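Workshop Tips: Teaching Your Arm to Clear the Table

Tips > Workshop > Robot arms > Showing by hand and by remote

I love this job! You take the controls, run the arm through a chore yourself, save the run and do it over. My Tranden folder is up to 104 saved runs of plates and cups, and I still look forward to the next one.

Go slowly on the last inch. Rushed closings get copied along with everything else, and you'll be looking at them for weeks.

Start with cups upright, then lay them on their sides and turn the handle a different way each time (this is the fun part).

Plates are harder than cups. Come in low at the rim, close, wait a beat, then lift. If you fumble, keep the run only if you recovered cleanly.

Guiding the arm by hand is great for big sweeping moves. For anything fiddly I switch to the remote and watch the wrist view, where I can see both fingertips and what's behind them.

Check the fingertip screws before a session. A socket-head that has backed out a hair will shift your grip, and 13 of my October runs went in the trash over exactly that!

Wipe the tips with a dry cloth when you stop, and write down which cup you used.

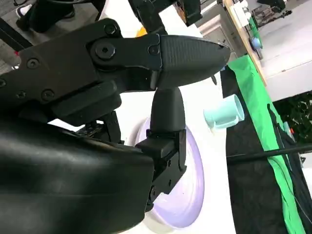

Sheila Wragg: I'd add one for the remote people. Rest your elbow on the bench while you drive. My closings got so much smoother, and I could keep going for a whole evening without my shoulder complaining.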